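Print this page | E-mail this page

Product Review: Endora Stacking Bin, Medium

Reviewed 06/12/2018

The Endora medium bin was evaluated at the request of the Retamal branch, where the cardboard trays used for children's materials had reached the end of their service life. The branch purchased 50 bins from the supplier, Gulatel, and placed them in the activity room, the story corner and the staff workroom. The trial began in May.

Construction is satisfactory. The plastic flexes slightly when a full bin is lifted by one side, but no cracks were reported during the trial. Corners are rounded, which staff considered suitable for use by young children. The bins wipe clean with a damp cloth and mild soap. Marker ink is harder to remove and left a faint shadow on several units.

Stacking is the weaker point. The maker states that the bins may be stacked five high. Staff found that a stack became unsteady above three when the contents were uneven, and the reviewer recommends that limit in any area open to the public. A lid is sold separately. It fits well but must be pressed down at all four corners, and younger children could not manage it without help.

Labels were a matter of some discussion. The standard adhesive labels issued by the supply office lifted at the edges within two weeks. Soledad Maldonado of the Retamal branch tested a removable vinyl label, which held for the rest of the trial and came away without residue. Branches ordering the bin should order these labels at the same time.

The bin was compared with the Unduseo open tray, now in use at the central building. The Unduseo tray is lower and easier to see into, and it costs less. It has no lid and takes up more shelf space for the same quantity of material. For blocks, puzzles and similar items that are put away daily, the Endora bin is preferred. For paper and flat items, the Unduseo tray remains the better choice.
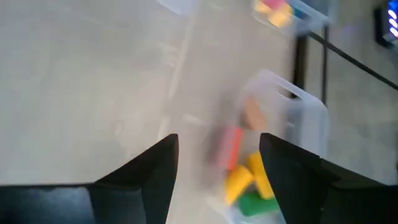

Materials and Equipment Section, Branch Services Department

The section finds the Endora medium bin acceptable for purchase by all branches, subject to the stacking limit given above. Requests should be sent in writing to Domingo Painemal and should state the number of bins, the number of lids and the room in which they will be used. Bins already in service need not be replaced.

Reviewer: Oriana Gallardo
Approved: Ulises Henríquez

Print this page | E-mail this page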